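4. Drying Your First Batch

Your Nornska dryer is assembled and the trays are washed, so now comes the fun part! Start with fruit. It's forgiving, it smells wonderful, and you'll learn how your unit behaves.

1. Wash the fruit and pat it dry with a clean towel.
2. Cut it into even slices, as thin as a pencil. Thick and thin pieces on one tray won't finish together.
3. Lay the slices in a single layer with a little space between them (crowding is the most common mistake we hear about).
4. Slide the trays in, bottom one first, and close the door until it clicks.
5. Turn the dial to FRUIT and press START. The display should read 66 °C.

Note: If you see code 1131, the door isn't fully shut. Open it, check the lower tray, and close it again. 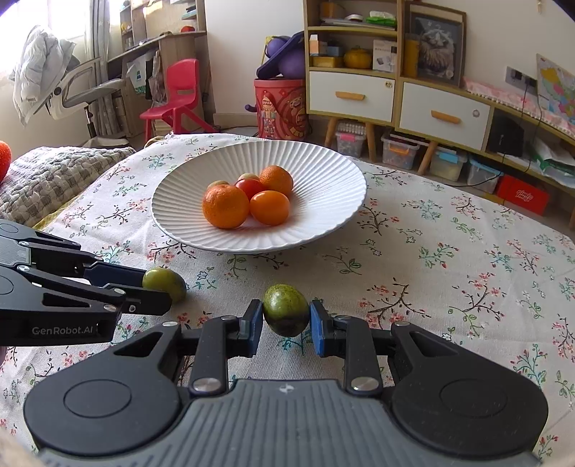

Firm, ripe fruit gives the best flavor. Very soft pieces tend to stick, so line the tray with the mesh sheet from the accessory bag.

6. Turn the slices halfway through and swap the top and bottom trays.
7. Let everything cool, then taste a piece. Leathery and sweet? You've done it!

CAUTION: Trays get hot. Use oven mitts, and keep the rear vent clear of walls and curtains.

CAUTION: Do not run the dryer for more than 24 hours without a rest.

For vegetables and herbs, go on to Section 5.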